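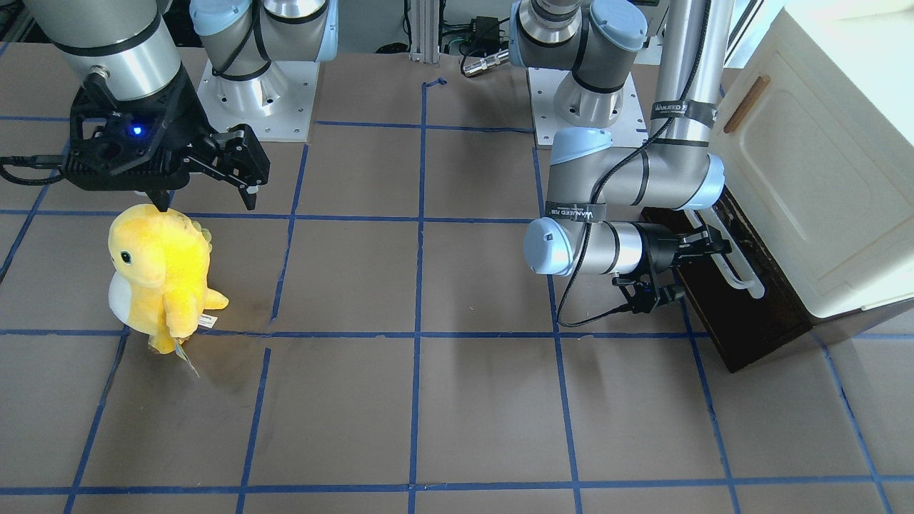 Figure 1. Yellow plush dinosaur on a paper floor marked out in squares with blue masking tape.

Handout 4: Marking out a floor with paper and tape

Reading time: 4 min

This handout goes with the second practical in the Edcombe room layout course. Bring it with you. The marking sheet is separate and will be given out at the start.

1. What the grid is for

A taped grid lets you say where a thing is without measuring every time. Once the squares are down, "third square in, second row, near the back line" is enough for a partner to put the object back where it was. We use brown paper under the tape for two reasons. It protects the floor, and it gives an even, dull background on which blue lines are easy to see. White paper shows every footprint and glares under the ceiling lights.

The squares should be large. Students tend to make them too small, and then a single object covers four of them and the grid tells you very little. The toy in Figure 1 stands inside one square, close to a line. That is a good match of object to square.

2. Materials

Brown paper on a roll
Blue masking tape
Tape measure and a long straightedge
Chalk line or string
Soft pencil
Scissors
A set of objects from the Narnatus box

Use masking tape for the grid itself. Packing tape tears the paper when it comes up, and it shines. Blue is preferred over cream because cream is hard to see on brown.

3. Laying the paper

Sweep first. Grit under the paper makes bumps, and small objects will lean on them.

Unroll the paper along the longest wall and cut it with a little to spare. Lay the next strip beside it with an overlap of 2 inches. Tape the strips to each other before you tape anything to the floor. If you fix the first strip down and it is crooked, all the others will be crooked too.

Fixed furniture stays where it is. Bring the paper up to a cabinet and stop. Do not try to slide it underneath.

Leave the paper flat for a while before marking it. Paper fresh off the roll wants to curl, especially in July when the room is damp.

4. Marking the squares

Pick one straight edge as your base line. A wall is usually fine, but check it with the string. Several walls in the Edcombe building are not straight.

Mark off equal distances along the base line in pencil, then do the same on the opposite side. Join the marks with string and lay the tape along it. Do all the lines in one direction before starting the other.

Check the corners by measuring both diagonals of one square. They should be the same. If they differ, lift the last line and set it again. Do not correct the error in the next square.

Press the tape down with a thumb or a dry cloth. Do not stretch it as you go. Stretched tape pulls back and wrinkles the paper.

Count your rows from the base line and your columns from the left, and write this on your sheet. Half of the mistakes in last term's reports came from partners counting from opposite ends.

5. Placing and recording soft objects

Hard objects with flat bases are easy to record. Soft toys are harder, and we include them for that reason. A plush figure has no clear edge, and the outline changes a little each time it is set down.

For each soft object, write down:

- the square it stands in
- the nearest line, and how far away it is
- which way the head faces
- whether it is standing, sitting or lying

Measure from the part that touches the paper, never from an arm or a tail. A dinosaur with an arm held forward will seem to be closer to a line than it is.

Leave labels and hanging tags alone, but do not measure to them. Sewn-in labels can help with direction. If you noted which side the label was on, you can put the toy back facing the right way.

Shadows are another source of error. A soft shadow on brown paper can look like part of the base. Look straight down at the object before you measure.

6. Exercise

Work in pairs. One partner places an object and writes its record. The other leaves the room, comes back after the object has been removed, and puts it back from the written record alone. Measure the difference. Then swap.

Do this once with a hard object and once with a plush one. Hand in both records with the differences marked. The exercise is worth 37 points out of 50, and the remaining points are for the grid.

7. Taking it up

Lift the tape slowly at a low angle. Roll the paper with the tape side in if it will be used again. Torn strips go in the recycling once the tape is off. Return the Narnatus box to the shelf with its list on top.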